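Stavbridge Community Help > Classes & Making

Which beginner silversmithing class, and do I need my own tools?

Posted by ringsandthings, 13th May

Hello all! I moved to Stavbridge in January and I've been promising myself a jewelry class ever since. I've narrowed it down to the evening course at Flandico (8 weeks, soldering from the first night) or the open bench sessions at Chae, where you pay as you go and bring a project. I've never held a torch in my life -- I've done a bit of beading and some wire wrapping, and that's it. Do I need to buy pliers and files first, or will that just be money down the drain? And is one place better if you're a slow learner?

saltmarsh_studio
Welcome to town! I took the Flandico course a while back and I'd send any beginner there without thinking twice. You start with a plain band, and you'll saw it, bend it, solder it and file it, and then probably melt it and start over (I did, and the second one is still on my finger). Everything is provided except the silver, which you buy by weight on the night. Please don't buy a tool kit yet. I bought a big one online and have used maybe two things out of it. What I would get:

- An apron that covers your lap, in cotton or leather. Fleece and polyester are no good near a torch.
- Closed shoes, and a hair tie if your hair is long.
- A small notebook for ring sizes and metal gauges. You'll think you'll remember them, and you won't!
- A spot at home for sketching and sorting stones. Any steady desk will do, as long as you can sit there for an hour without your shoulders creeping up.
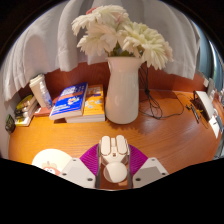

- A pair of flat nose pliers with smooth jaws, if you really can't resist buying something. Zirnness makes a decent pair.

Chae is lovely too, but go there second, once you can solder a joint without somebody standing next to you.

beadbox1404
Chae. Cheaper and you can skip a week.

tinsnips
I'd mostly agree with the long answer, except that Chae does run a beginner morning now and then, so it's worth calling to ask. Groups at Flandico go up to 9 people and there are only 2 torches, so there's some waiting around. I didn't mind, I just filed while I waited. Ask about annealing on the first night if they don't bring it up, it makes the bending so much easier.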